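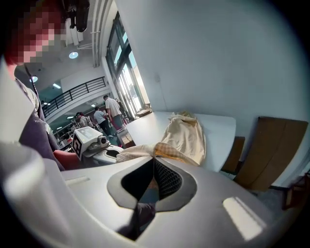 Ticket: Cup semifinal stream drops at kickoff, score ticker stuck
Opened by: Divina Lumbao
Club: Besach
Status: Resolved, keeping open until the final

Hi all, me again! I do the match streams for Besach and we had a rough one in the cup semifinal against Jasov. Picture was lovely all through the warmup, lovely while the teams walked out, and then the whistle goes and the stream drops dead. It came back after 13 seconds, dropped again, came back, and went on like that until just before the half. We had 1,171 people watching at the peak, which for us is enormous (a normal league game gets us maybe a tenth of that), and plenty of them wrote in to tell me what they thought.

On top of that the score ticker froze at 0–0. We were two down by then, so some of our fans had a happier first half than they should have.

What I tried during the match:
Restarted the Sarkell encoder. Came back, dropped again.
Swapped the network cable to the stand. No change.
Turned off the second camera behind the goal. Better for a while, then the same thing.
Moved my laptop off the clubhouse wifi. This one I think helped, but it was almost halftime and I was panicking, so don't hold me to it.

Second half was fine apart from the ticker. We lost 3–1, if anybody wants to know. The one goal we did get, everyone saw.

Divina

Reply from Bilal Sleiman
Sorry about the result! Two questions. What upload limit have you got set in the encoder, and was the turnstile scanner on the same line? I've seen ticket scanners hog everything right at kickoff when the late crowd comes through. Also, please send the encoder log if you still have it.

Reply from Divina Lumbao
Log attached. The limit is set to 100, and I have no idea who set that, it might have been me last August. And yes, the scanners are on the same line — I never even thought of them. Corina Tanner on the gate says they had a big queue right up to the whistle. 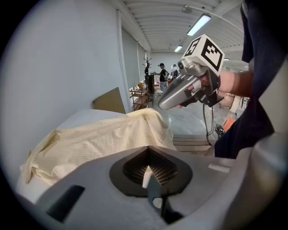
Gray blinds along the windows, cardboard against the wall.

Reply from Bilal Sleiman
OK, the log is pretty clear. The encoder keeps asking for more than the line can give, gives up, waits, and starts over. Please do this:
1. Set the upload limit to 7.
2. Put the scanners on the guest line.
3. Switch off "match source quality" under Output.
The ticker is a separate thing. It was still pointed at your quarterfinal against Baumgartner, so it sat there waiting for a game that was already over. Pick the new fixture by hand before each cup game. League games load by themselves, cup games don't.

Reply from Divina Lumbao
Oh for heaven's sake, the ticker! I stared at that menu for ages and never read the name of the fixture. Changed it all now. Luzius Hofstetter moved the scanners over this afternoon, and we ran a test during the under-17 game with both cameras on. No drops from start to finish, and the score changed when it was meant to. Not a big crowd at the gate though, so I'd like to see it with a full house before I relax.

Reply from Bilal Sleiman
Fair enough. I'll leave this open until you've had the women's final at your place. Send me the log afterward even if it all goes well.

Reply from Divina Lumbao
Will do. Remo Mayrhofer is on the second camera that night and I've told him to keep his phone off the club line too.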